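Two Hands, No Robot: A Week With the Pusard Grip Kit

Robots are the expensive part. That's the pitch from Pusard, anyway, whose Grip Kit lets you collect training data without owning an arm. You hold the grippers, you do the chore, the software keeps the motion. Later a robot gets to learn from it.

We had the two-hand set for a week in August. Ran it next to the older Hitell, which most small labs seem to own and grumble about.

First impressions. Chunky. Lots of gray plastic, a handle loop you get used to by lunch. Setup took 40 minutes, most of it spent on calibration, and the printed guide skips a step — pair the left unit first or the right one won't show up at all. Support at Urquhart, the US distributor, knew about this already. Fix the guide then.

Once it's going, it's good. Really good on short pick and place work. We logged 223 usable takes on day one, against 90 with the Hitell on the same tasks. Fewer dropouts, less swearing.
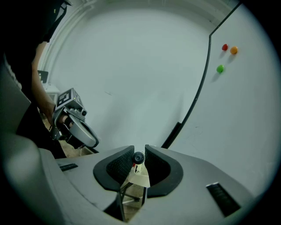
Battery is the weak spot. One charge got us through a morning and not much else, and the charger only does one gripper at a time. For a two-hand kit. Come on.

The software, Clumen, is plain and fast. Trim a take, tag it, toss it, next. Export worked first time. Search is terible though, you scroll and scroll, and by the end of the week we had 351 clips to scroll thru. Folders are promised in the next update.

Wrists. Worth a mention. An hour is fine, two is not, so plan on swapping people or taking real breaks — lighter units would help a lot here.

Buy it? If your group does tabletop tasks and has been limping along on a Hitell, yes. If you need all-day sessions wait for the bigger battery, which Pusard says is coming. No date yet. No price either.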